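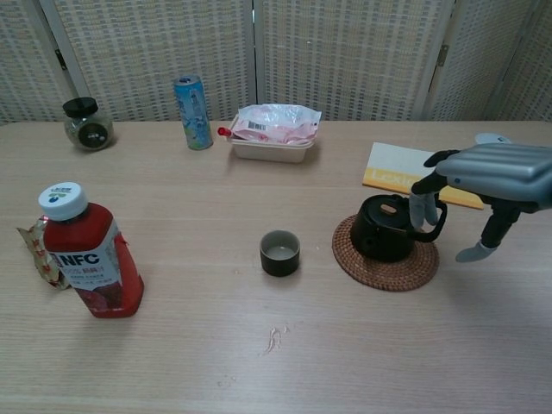 Harnport's Saliba Street tea room opens again, with a bigger kitchen and a longer list

24 November 2019

The tea room on Saliba Street is back! After a long closure for building work, the doors opened again on Saturday morning, and by lunchtime the line went past the shoe repair shop and most of the way to the bus stop. Plenty of people in that line had brought their own cushions, which regulars will remember was always the thing to do, the old benches being what they were.

The benches are gone now. In their place are proper chairs with backs, and the front room has been opened up so that two strollers can pass each other without anyone having to stand. The kitchen has taken over what used to be the storeroom, and the ovens are new, so the cardamom buns come out every half hour instead of twice a day (they still sell out, so don't dawdle).

The big news is the tea list. It used to fit on one side of a card, with 20 teas if you counted the mint. Now there are 79, arranged by how strong they taste and not by where they come from, and that turns out to be a lovely way to choose when you don't know one leaf from another. The light end starts with a white tea that tastes a little of melon. The far end is a smoked black tea that you can smell from across the room, and we'd suggest sharing a pot of that one the first time.

Green teas are served with a second pot of hot water on the side, and the staff are happy to explain how long to leave each one. Three minutes is plenty for most of them. If you like your tea as dark as creek water, just say so and they'll let it sit.

Prices have gone up a little, but less than many of us feared. A pot for two with a bun each came to $22 on opening day, and refills of hot water are free for as long as you stay. The children's pot, with warm apple and cinnamon, is half the size and half the price.

Much of the money for the work came from neighbors. The "Keep It Steeping" appeal, run from a jar on the counter and then from a sign-up sheet at the library once the counter itself had been taken out, brought in $3,711. That paid for the new front window and the ramp, which means that for the first time you can get in from the street without climbing the steps. The old brass handrail has been cleaned up and kept.

Gretura, the bakery over on Filtwood Lane, kept the buns going through the closure by selling them from its own side door on Fridays. It will go on doing so through the winter, which is wonderful news for anybody on that side of town. The recipe is the same and the dough is made in the same batch, so there is no need to take sides.

There's more to come, too. Tasting evenings start in the back room this week, with six teas, a plate of things to nibble and plenty of time to talk about them. The first is all oolongs, and the second will be given over to teas that go well with cheese, a pairing we were doubtful about until we tried a malty Assam with a sharp cheddar on Saturday. Go and try it! The evenings are small and places need to be booked at the counter. There is no phone booking yet, as the line is still being moved from the old kitchen.

The shelf of board games has returned as well, along with the jigsaw table by the window. The harbor puzzle that was half finished when the place closed was slid onto a board and stored under a bed for the whole of the work, and it is back where it was. The sky still needs doing.

Opening hours are 8 a.m. to 6 p.m. from Tuesday to Saturday and 10 a.m. to 4 p.m. on Sunday. Dogs are welcome in the front room, and the water bowl is just inside the door.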